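Notes for talk: "The cell on the assembly line at Veltov"
September 2026

Start with the job, leave the machine for later. Small colored blocks, fixtures, slots. Before the cell came in, people at Gandora did this by hand, 225 sets a shift, standing.

Say early that I worked on the floor side, with the operators. Questions on the controller go to the Tendimard people after the session.

Go to first slide. Give them a few seconds to look.

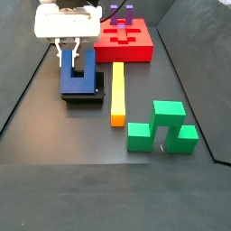 Slide 2. Gripper at the blue block. Red box with purple pegs behind, yellow bar and green arch in front.

Point to make: every part has a place. On the old bench an operator could reach for a block wherever it lay. With the cell, someone has to set the parts out before the run, and that someone is the same operator. We never wrote that into the job description at Gandora. It took 15 weeks before anyone did.

What changed for the crew. There were 18 people across two shifts and there still are. Four now look after cells. The rest moved to packing and inspection. Pay grade stayed the same for the first year and people were unhappy about it – say this plainly, someone in the room will have heard. 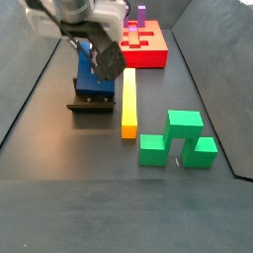
Training was the other sore spot. We planned one day and needed four. The hard part was knowing when to stop the arm and when to let it finish. Operators with long bench experience stopped it more often than new hires, and in most cases they had a good reason. We changed the rule so that a stop no longer counts against the shift.

Pause here. Ask who has a stop rule at their own site. Take two answers, no more.

Then the fixture. Worth a closer look, as the crew asked for more than 70 small changes in the first year and most of them were to fixtures.
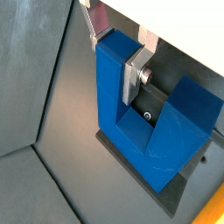 Slide 4. Blue fixture seen from above, with the metal bracket and bolt head on the inner face of the left upright.

Operators check the bolts at the start of a shift. It was a maintenance task under the old Cheng contract and meant a phone call and a wait. Now they carry the key themselves. Small thing, but it came up in every interview as a change for the better.

Things still open:
Noise at the packing end
Who signs off a fixture change on nights
Pay grade, second round of talks

If short on time, skip the training part and go straight to the fixture. Handout is by the door.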